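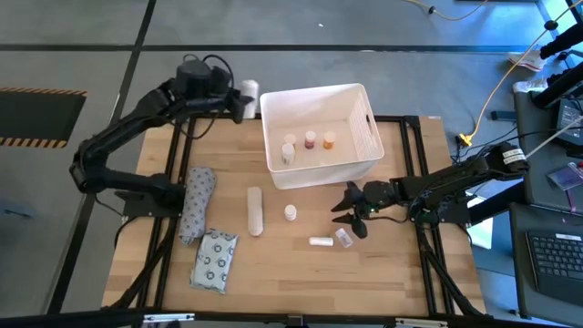
Filed under: Diary, Home

October 2020

Cleared out the bathroom cabinet and the shelf over the dryer, and got as far as the bin. I have been putting this off ever since we moved to Stavham. Things went into that cabinet out of the moving boxes in whatever order they came, and after that we just pushed them back to make room for more.

The white plastic bin is the one from the hall closet. It used to hold gloves and hats. It has high sides and a slot for a handle, so it can go up on the closet shelf and still be pulled down with one hand. I washed it last night and left it upside down on the dryer. The gloves are in a paper bag for now and will have to find somewhere else before November.

The small bottles go in standing up, caps on tight. I tried them lying down once in a drawer at the old house and one of them leaked into everything. The dark red one and the orange one are easy to find again because of the color. The white ones are a nuisance. They look the same from the top, and you have to pick each one up and turn it around to read it. Lucero said to write on the caps with a marker, which I will do when I find the marker. One of the small white ones with a ribbed cap I wasn't sure about, whether to keep it here or upstairs. Upstairs, I think.

The off-white roll is long and doesn't want to share space with bottles. If it goes in first it takes up the whole floor of the bin, and if it goes in last it sits on the caps. I may stand it in a corner. The tube and the little clear packet can go anywhere there is a gap. The two gray-blue patterned packages I'm leaving until the end, as they are soft and will squash down a bit on top.

Threw out a fair amount before any of that. There was a jar of ointment with no label left on it, a box with nothing in it but the folded instructions, and cold medicine that ran out of date before we had even heard of Stavham. Fourteen loose bandages had come out of their wrappers and stuck to the back of the cabinet. I used warm water and an old butter knife. The paint came off in one place — I'll touch it up if there is any of that white left in the garage.

Jean Innes called in the middle of it and we talked for half an hour. She is still at the house in Purves and has not decided about selling. The furnace man wanted $165 just to come and look. She asked what I was doing and I told her, and she said hers was worse. She wants the big casserole dish back. I said I'd bring it when I drive over.

Lunch was the rest of the bean soup with toast. Rain off and on. Magnus came by for the ladder and stayed for coffee, and we talked about his gutters. He says the road out to Rorthorpe is closed again by the bridge, so I'll have to go the long way for my eye appointment. I need to remember to leave early. Last time they made me wait anyway, but I don't like to come in late.

After he left I wiped down the cabinet shelves and measured them. The top one is 23 inches across, and shorter front to back than I thought. I cut shelf paper for it and got it wrong the first time. The second piece fits if you don't look at the left side. Only the toothpaste, the razors and the soap are going back in there. Everything else belongs in the bin from now on, and I told the others so at supper. We'll see.

Still to do: marker for the caps, new bandages, and a thermometer. The old one reads low. I also want a list of what is in the bin, taped to the inside of the closet door, with the month each thing was bought. Davina Galbraith does hers that way and she can say what she has over the phone without getting up.

My back is stiff from bending. I took a bath at eight and read three pages of the library book, then gave up and turned the light off. The gloves are still in the paper bag on the stairs.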